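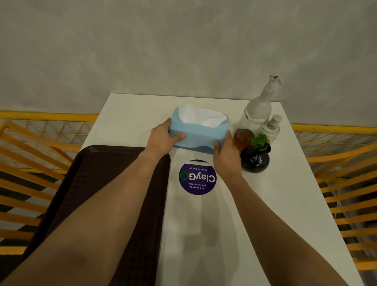
Shared pantries at the Corville offices will follow a new clean-as-you-go arrangement from Monday, the facilities department has confirmed. Staff on all floors are asked to clear and wipe tables after use and to return trays. Tables carry a round purple ClayGo sticker with the reminder "Let's keep our pantries clean" — and tissues are provided in a light blue box. The arrangement covers 19 pantries. Enquiries should be addressed to Mostafa Saber, Facilities.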